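Dralside Early Years Language Project
Interim progress report to the Donow Fund, third quarter
Prepared by Sigrun Torvik, project lead

1. Enrollment

The target for the period was 3000 completed parent questionnaires. The final count was 3332. Response was lowest in Trondinton, where the mailing went out late - a second mailing is planned for January.

2. Vocabulary sessions

Sessions are now running at 11 sites. The revised word list separates color terms from names of household objects, as the reviewers requested. Scoring rules are unchanged. Agreement between raters was acceptable on all subscales except prepositions, and those items will be rescored by a second rater.

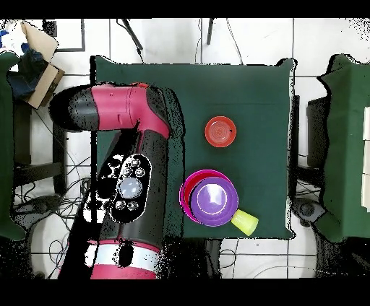

Figure 1. Toy dishes on a green cloth, including a purple plate on top of a pink bowl.

3. Data handling

Transcripts are stored on the Cheng server and backed up nightly. Three sites still submit paper forms, which delays entry by up to two weeks.

4. Budget

Spending is within plan. Travel is under budget - printing is over, due to the second mailing. We request approval to move the balance between these lines.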